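To: automation-users list
Date: 6/21/23
Subject: Re: Natus two-arm cell, trial terms

The message below was received from the Giledport workshop group. The reply is given here in full so that other members considering the Natus cell have the same information.

> We have been offered the Natus cell on trial by Nyanda, with two arms,
> the yellow trays and the wrist camera included. Our work is mostly small
> boards and short wire sets. Is the trial package enough for this, or
> should we ask for the extended kit?

Both views below are from the Hinmont bench, the second taken at the wrist.

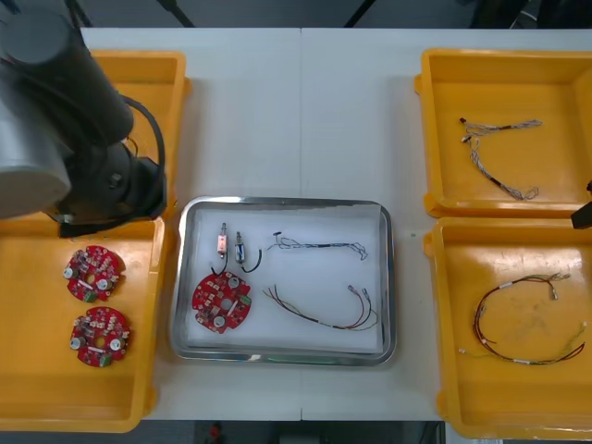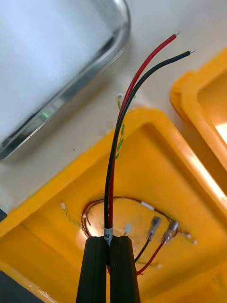
Is the extended kit needed for a first trial?

The standard package is sufficient for a first trial. The extended kit adds 4 spare finger sets and a further 11 hours of remote support, and both may be ordered later at the same price.

Members should note the following terms. The trial fee is 400 pounds and is set against the purchase price if an order is placed before the end of August. Delivery is included – collection is not. Nyanda asks for a level table and a separate power supply for each arm.

Our own review of the cell is filed as paper 202 and may be requested from the list office. Groups wishing to share a trial period should write to the list office before accepting an offer.

List Office
Hinmont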